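Fellia Planner 2
Motion planning and grasp selection for two-arm tabletop cells
Sold by Mahmoudi, Nurkuvport

Price: 3,040 for one cell, 3,660 with the perception module
Updated 30 July 2022

We stock Fellia because customers keep asking for it. Read this page before you order.

The vendor says the planner "understands" a task. It doesn't. It takes object poses, a goal for each object and a model of both arms, and looks for paths that keep the arms out of each other's way. It does that part well. Release 4 of the solver is quicker to give up on a hopeless grasp, and we count that as progress.

The perception module is harder to recommend. Tahmineh Esfahani tested it at our Nonuvham shop in May and found it fine on matte objects under steady light. Shiny and see-through plastic gave it trouble – the depth readings drop out and the software fills the gap with a guess. It reports that guess with high confidence. If you already have a pose estimator you trust, keep it and buy the base license.

Sorting toy food onto plates is the demo everyone wants to see, and it's a fair test of arm coordination. 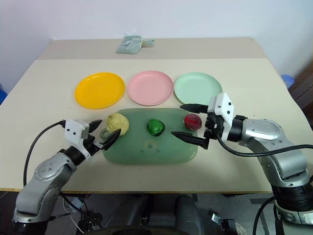
It says very little about cycle time on your own parts, so ask for a trial with those before you pay.

Included: planner, arm model editor, log viewer, 2 seats.
Not included: gripper drivers, calibration, on-site setup.

Trial requests go to Mitra Hosseinzadeh at the Nurkuvport desk. Send your arm model files with the request – screenshots of them are no use to us.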